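Notes from the Jisell visit, for anyone who missed the bus

Posted 20/07/2021. Read these before the tutorial and bring your own notes too, mine have gaps.

So, first thing. Most of you asked on the way home why we spent a whole afternoon watching a robot fiddle with groceries when the unit outline says "manipulation planning". Fair enough! But nearly everything from the second half of the course was on that bench, and I'd like you to be able to point at it.

Jisell run their open day in two halves. The warehouse side (Trornine, the big mobile base) was mostly a talk, and I won't repeat it because the slides are in the course folder. The bench side is Paracha, the tabletop arm with a two-finger gripper and a camera down at the hand. Their planning software is called Navier, which has nothing to do with fluids, and yes, I asked.

Things I scribbled down at the bench:

Hand camera versus fixed camera. With the camera at the hand you get a terrific close view of the thing you're about to grab, and you lose the big picture. The fingers are always in view as well, which is handy for checking alignment and a pain when they cover your target. We'll do the calibration maths in week 7.

Glass. Depth sensors hate it. Clear plastic is just as bad. The label and the cap give you something to work with – keep that in mind when you pick features for assignment 2.

Approach direction. A jar on its side wants to roll unless it has flat sides, and you have to choose where along its length to close the fingers. Somebody up the back suggested grabbing the cap. Have a think about where the centre of mass sits and tell me what you reckon.

Bins. Picking from a bin is harder than picking off a table, full stop. The walls limit where the fingers can go, and things lean on each other. Their engineers gave roughly 40 minutes to this and I could have listened to more. 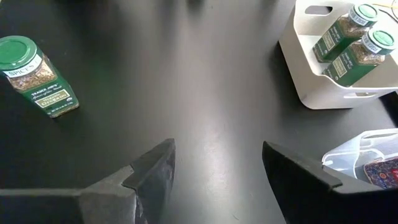 Fig. 1. Hand camera view at the Paracha bench: one jar of oregano on the table, two more jars in the white bin.

For the tutorial, use Fig. 1 and sketch a grasp for the jar on the table, then one for either jar in the bin. Mark the finger contacts and the approach direction, and write down which walls or objects you had to plan around. Pencil is fine – I'm not marking the drawing.

The next open day is in October if you want to go again on your own time. Wear closed shoes, they do check.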